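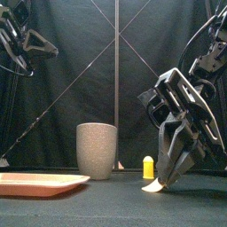

4. Setting Out the Table and Loose Items

This section covers the Hatico table with black curtains and the loose items that are kept with it: the tray, the cup, the small yellow ball and the flat scoop. Read section 3 first if the frame has not been leveled.

4.1 Before you start

You will need:
A dry microfiber cloth
A lint roller
The corner bracket key from the Findix parts bag
A step stool
The item card for the layout you are going to set out

Switch off any powered equipment mounted at the table and follow its own lockout instructions before you reach over the surface. Remove watches and rings. They scratch the finish, and scratches on a dark top cannot be polished out.

4.2 Hanging the curtains

1. Unfold the curtain panels and let them hang for one night if they have been stored flat. Light creases do not matter. Sharp fold lines at table height should be steamed out from the back of the cloth.

2. Start with the back panel. Fasten it at the middle first, then work out to each corner.

3. Hang the two side panels. Overlap the back panel by the width of your hand at each corner, with the side panel on the inside.

4. Tuck the lower hem behind the table rail. The hem must not lie on the tabletop.

5. Run any overhead wires above the cloth line and fix them to the frame. Leave a little slack at each end.

6. Check the corner brackets with the key. They should be snug. Overtightening will pull the rail out of square.

Caution: Do not stand on the table or lean on the rails to reach the upper frame. Use the step stool.

Note: The curtains are washed cold and line dried. Machine drying shrinks the panels and the hem will no longer reach the rail.

4.3 Cleaning the top

1. Take all loose items off the table and put them in the storage box.

2. Wipe from the back rail toward the front in straight passes with the dry cloth. Fold the cloth to a clean side after each pass.

3. For finger marks, dampen one corner of the cloth with plain water. Do not use glass cleaner or furniture polish. Both leave a shine that shows up as a pale patch under the lights.

4. Go over the bottom third of each curtain with the lint roller, then wipe the top once more.

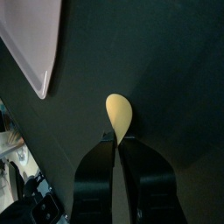

Let the surface dry fully before anything is put back on it. On a humid day in July this can take longer than you expect – look across the top at a low angle to check for damp spots.

4.4 Checking the loose items

Check each item before it goes out. Replacements are ordered from Bruron under the part numbers on the lid of the storage box.

Tray. Set it on a flat surface and press each corner in turn. A tray that rocks has warped and should be replaced. Wash with mild soap and dry with a towel.

Cup. Look at the rim from above. It should be round, with no dents or splits. Throw out a cup with a soft or creased rim.

Ball. Roll it across the palm of your hand and feel for flat spots. Wipe off any dust.

Scoop. Hold it by the narrow end and sight along the edge. A slight curve is normal. Do not try to bend it flat.

Note: Keep spares in the bag until they are needed. Colors fade in daylight, and a faded item should not be mixed with new ones in the same layout.

4.5 Placing the items

1. Put the item card on the stool or a side shelf where you can read it. Do not lay it on the tabletop.

2. Place the largest item on the card first. In most layouts this is the tray. Lower it straight down and lift your hand away. Do not slide it.

3. Place the cup upright, open end up, unless the card shows it on its side. Leave 84 mm of clear space between the cup and the tray.

4. Set the ball down last of the round items and hold it still for a moment before letting go. If it rolls, the table is not level. Go back to section 3 and adjust the feet.

5. Lay the scoop flat, with the narrow end pointing the way the card shows.

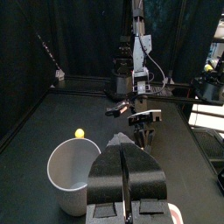 6. Keep every item at least 19 mm from the rails. Anything closer can catch on the curtain when the cloth moves.

7. Step back to the front of the table and compare the layout with the card. Small differences in angle are fine. An item on the wrong side of the table is not.

Caution: The ball is a choking hazard for small children. Count the loose items back into the box at the end of each session and sign the card.

4.6 If something looks wrong

The ball drifts toward one side.
Level the table again. If it still drifts, check under the front feet for grit.

Lint keeps appearing on the top.
The curtains need washing. New panels shed for the first few weeks – roll them daily until it stops.

The cup tips over when the table is bumped.
Check the base of the cup for dents and use a fresh one if needed. Do not weight it or tape it down.

Light shows at a back corner.
The side panel has slipped outside the back panel. Unhook it, bring it to the inside and tuck the hem again.

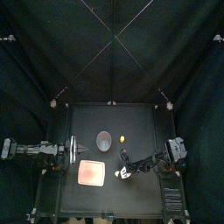

Table and curtains, viewed from above.

4.7 Putting away

1. Pick up the small items first, then the cup, then the tray.

2. Stack cups no more than 11 high. Store trays on edge.

3. Wipe the top and draw the dust sheet over it. The sheet goes under the overhead wires and over the rails.

4. Note any worn or missing items in the log.

Section revised March 8, 2020. Text: Corina Sima. Checked by Bernd Gerlach.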